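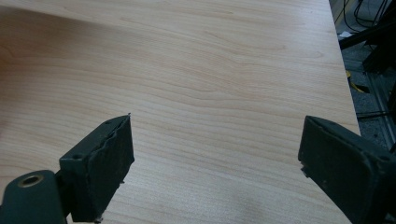
手持夹爪的两根深绿色指块,位于浅色木纹桌面上方。

手持夹爪示教

更新于1月 撰文:冯卓然(Zhuoran Feng)

手持夹爪示教是一种由人手持夹爪完成动作、再将动作记录用于机器人的作业方式,常见于分拣、装盒和台面整理等岗位的自动化改造。操作者不穿戴外骨骼,也不遥控机械臂,直接握着与机器人末端结构相近的夹爪在工作台上作业。

工具

手持夹爪一般由握柄、连杆和两根相对的指块组成,指块内侧为接触面。指块以螺钉固定,可以单独拆换。接触面属于消耗部件,长期夹取硬边物品后,边缘会起毛、缺损,夹持薄件时容易打滑。各工场的更换标准不一,有的按班次检查,有的由操作者自行报修。

应用实例

托维克(Torvik)包装工场是较早在正式产线旁设置示教台的单位。该工场原有分拣和装盒员工41人,引入该方式的第一阶段共录制696段动作,涉及8种包装件。项目由邵德华负责,录制人员全部从产线员工中选出,每次录制不超过一个上午。工场使用的任务管理软件名为Teler,员工在其中领取任务、标记失败的动作并填写备注。

第二阶段增加了软袋和带提手的纸盒,录制量超过521段。软袋的动作返工最多,原因是袋口位置每次不同,熟练工的抓法也各不相同。工场后来允许同一任务保留多种抓法,不再要求统一。

对岗位的影响

机械臂投入夜班后,装盒岗位的夜班人数减少,原夜班员工一部分转到白班,一部分改任示教员或设备巡检员。示教员的工资起初仍按计件折算,引起不满:录制时动作须放慢,重做也不计入产量。经员工代表钱晓晴与厂方协商,示教工时改为按小时计付。

工作内容也有变化。示教员需要反复做同一动作,手腕负担与装盒相近,但握持重量更大。工场规定连续录制一段时间后须换人,换下的人员负责核对记录。部分老员工认为,过去靠口头传授的手法第一次有了记录;也有人担心,记录完成后自己的经验不再被需要。工场没有就长期用工人数作出承诺。

争议

争议主要集中在动作记录的归属。鲁拉赫(Rullach)仓储中心的员工曾要求在离职后删除本人录制的数据,管理方以数据已用于训练为由拒绝,其后双方约定,新录制的记录不再附姓名。研究者马拉蒂·拉朱(Malathi Raju)主张,示教应视为一种技能劳动,在职级中单独列出。希梅娜·埃雷拉(Ximena Herrera)则认为,单列职级会使示教员与产线脱节,轮岗更为合适。两地目前均采用轮岗制。

参见:人机协作、计件工资、岗位轮换

分类:工业自动化 | 劳动与就业 | 机器人示教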